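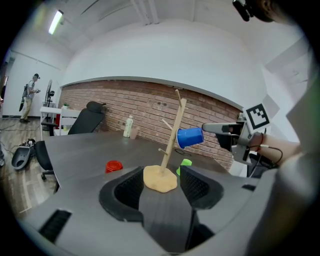 Trirkis Appoints Mechthild Wieser as Chief Executive Officer

Founding grower of the company's Prelby greenhouse will lead the next stage of work in indoor salad and herb production

PRELBY, 4/23/20 -- Trirkis, a grower of leafy greens and herbs under glass and in stacked indoor rooms, announced that its board of directors has named Mechthild Wieser as Chief Executive Officer. She takes the position with immediate effect. Ms. Wieser was until now the Chief Operating Officer of the company, and she has led it on an interim basis from February, when the former chief executive left to return to university teaching.

Ms. Wieser joined Trirkis when the company had one rented greenhouse and sold basil and lettuce to restaurants in the town of Prelby. She was the first head grower. In the years after, she was responsible for the planting plan, then for the packing hall, and later for all daily operations at both sites. Before Trirkis she worked for a seed trading company and for a regional agriculture office, where she advised vegetable farmers on the use of water.

"I am thankful to the board for the trust, and also to my colleagues, who have made these last weeks possible," said Ms. Wieser. "We are a company that grows food. This is simple to say, but every day it asks for much attention. My first task is that our customers receive their orders complete and on time, and that the people who work with us can do it in a safe manner."

The present situation has changed the business of Trirkis in a short time. Many of the restaurants, hotels and canteens which buy from the company are closed or work only with take-out meals. At the same moment, grocery stores ask for more packed salad and more potted herbs than the company had planned for this season. Under the interim lead of Ms. Wieser, the packing hall in Prelby was changed from large kitchen crates to small retail packs. The work is now done by separate teams who do not meet at the change of shift.

The company also began a direct box sale for households in the area. The box contains lettuce, herbs and young spinach, and it can be picked up at the greenhouse gate or brought to the home on fixed routes. In its first month the box sale reached 1,029 households. Trirkis intends to keep this service also after the restaurants open again, with a smaller choice in the winter months.

New growing hall at the Contreras site

One of the main tasks for the new chief executive is to complete the second growing hall at the Contreras site. The building itself is finished. The racks, the lights and the watering lines are being put in now, and the first seeds should be planted before the end of the summer. When it is in full use, the hall will have 248 growing racks, each with its own water supply, so that one rack can be cleaned or repaired while the others continue.

In the hall the plants grow in shallow trays with their roots in moving water. The water is collected, filtered and used again. Trirkis grows mainly lettuce in this way, because it is a quick crop and the growers have the longest experience with it. Part of the new hall is reserved for trials with chard, mustard greens and a red sorrel which several chefs have requested.

The Contreras site will also take over the raising of young plants for the whole company. Until today, a part of the seedlings was bought from outside nurseries, and in the past winter the deliveries were two times late. With its own seedling room, the company expects to plan the harvest with more certainty -- a point which Ms. Wieser has followed for a long time.

"A late seedling is a late lettuce, there is no method to catch up those days," she said. "I have wished for this room since I was head grower. The design came in large part from the people who do the sowing, and I think one can notice it."

Work with Relance continues

Trirkis confirmed that its supply agreement with Relance, a distributor of fresh produce to independent grocery stores, remains in place under the new leadership. Relance began to carry the living lettuce of Trirkis, which is sold with the root still on, last year. In recent weeks the two companies have agreed on a later order time in the evening, so that small stores can send their numbers after closing. The lettuce is then cut or lifted in the early morning and leaves Prelby on the same day.

The two companies will also test a returnable tray in place of the single-use carton. The test was planned for the spring and is moved to a later date, when the stores have again more time for such things.

Support for food banks

In connection with the closing of restaurants, Trirkis had in March more herbs and salad than it could sell. The company gave 2,000 boxes of greens to food banks and school kitchens in the region. Ms. Wieser has decided that a fixed part of the planting will be kept for this purpose until the end of the year, so that the kitchens can count on a weekly delivery and make their menus with it.

Changes in the management team

With the appointment of Ms. Wieser, the position of Chief Operating Officer will not be filled at once. The heads of the Prelby and Contreras sites will report directly to her. The board will look at this arrangement again when the new hall is running. Finance, sales and food safety remain under the same persons as before.

In a written statement, the board of directors said that it had spoken with candidates from inside and outside of the company. "Ms. Wieser knows the plants, the customers and the buildings," the statement said. "In the interim time she took difficult decisions early and explained them well to everyone. The board was of one opinion."

Ms. Wieser holds a degree in horticulture. She will continue to teach the yearly pruning and propagation course for the company's apprentices, which she started herself. This year the course will be held in smaller groups -- the dates will be given to the apprentices directly.

About Trirkis

Trirkis grows lettuce, herbs and leafy greens all year for grocery stores, restaurants and private households. The company operates 2 sites, a greenhouse with packing hall in Prelby and an indoor farm at Contreras. Its products are sold as cut salad, as potted herbs and as living lettuce with root.

Contact for the press

Questions from journalists can be sent to the press office of Trirkis in Prelby. Interviews with Ms. Wieser are possible by telephone or video call. Visits to the growing halls are not offered at the moment.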